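Two seats, three names

I went to the county board meeting so you didn't have to, and it ran long! Both open seats will be on the ballot, and So-ying Kao, Tsz-kin Poon and Fung-ping Kong have all filed (Kong with minutes to spare, I hear).

My guess is the Jositz Road vote decides it. Poon wants it delayed again, and I can't say I love that. 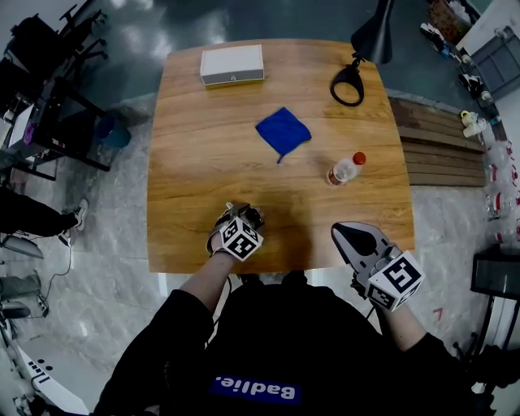

Getting your ballot

Mail ballot requests are open now. Sign the back page, please – I forgot mine in May and had to redo the whole thing.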